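Re: [grolwood-film] Skumier rights and the spring programme
4 min read

Thanks for the long reply, and sorry to have left it a few days.

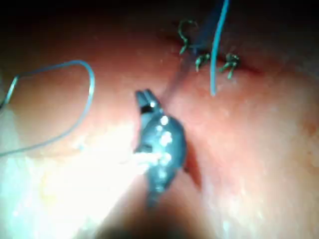
I have now spoken to the distributor about Skumier and the position is better than I thought on the screening fee but worse on the dates. Quoting the part of your message I need to answer first:

> On 31 January 2019, Wenceslao Mendoza wrote:
>
> I am happy to introduce Skumier if we get it, but I don't want to
> show the short cut again. We had that one at the old hall and people
> who knew the film complained, with some reason. The whole of the
> ferry section is missing and the brother turns up at the funeral
> without ever having been mentioned. If the long version can't be
> had, I would sooner show Herby and leave Skumier for the autumn.
>
> Also, what is the fee these days? Last time I booked anything from
> them it was a flat rate and they posted the disc. And do we still
> have to send back the attendance form?
>
> W.

The long version can be had. It runs 3 hours 2 minutes with no interval built in, so we would have to choose our own place to stop. I watched it again last night with that in mind. The best place is after the brother leaves the boatyard, where there is a fade to black and a few seconds of silence before the music starts. It makes the second half a bit shorter than the first, but I don't think anyone will object to that.

The fee is 230 pounds for one showing, or 35 per cent of the door if that comes to more. They no longer post anything. You get a download link, the file stops working after 72 hours, and if the projector laptop has not been online in that time it won't open at all. I asked whether we could have the file earlier to test it and was told we could have the trailer. The trailer is in a different format, so it wouldn't prove much.

The attendance form still exists but it is now a web page. You fill it in the morning after.

Dates are the problem. They are holding Skumier back from clubs for most of March while it plays in two festivals, and the only evening they will give us is the last one we have the hall for. That is the evening we had pencilled in for Herby. Herby can move forward a fortnight without any difficulty, as the rights for that one are with the director's own company and they answered me the same afternoon. They only ask that we don't put any clips on our page.

So the running order would be:

Herby
Sveinbjörnsson double bill
Skumier (long version, early start)

I know you had doubts about the Sveinbjörnsson pair. I have them too about the second film, which I find slow, but the first is very good and hardly ever gets shown on a big screen. The lead gives the best performance in any of the films on our list, to my mind, and she did almost nothing afterwards apart from one television series. If people want to go home after the first one they can. Both are subtitled, and the subtitles on the second are yellow and rather small — we should tell the back rows before it starts.

On the start time for Skumier, I would say half past six. The hall has to be locked by half past ten, so that leaves room for your introduction, a quarter of an hour for tea and a few minutes to stack chairs. Could you keep the introduction to ten minutes? I know you have more material than that, and some of it could go on the printed sheet. I would especially like the part about how the ending was reshot after the first test audience, as few people here will have heard it.

We have 687 pounds in the film account after paying for the new screen cable. All the bookings come out of that and we should still be comfortable, even if the double bill has a thin house.

Two things I need from people on the list, please:

Can someone take over the poster? I can supply the wording but my last one was hard to read from the road.

Does anyone have a copy of the old Grolwood programme with the Skumier notes in it? Mine stops at page 3 and the notes were on the back.

I will confirm the booking with the distributor at the end of next week unless somebody writes to object. After that we lose the fee if we pull out.

—
You are receiving this because you subscribe to grolwood-film. Contact the list owner | © Grolwood Film Club | Back to top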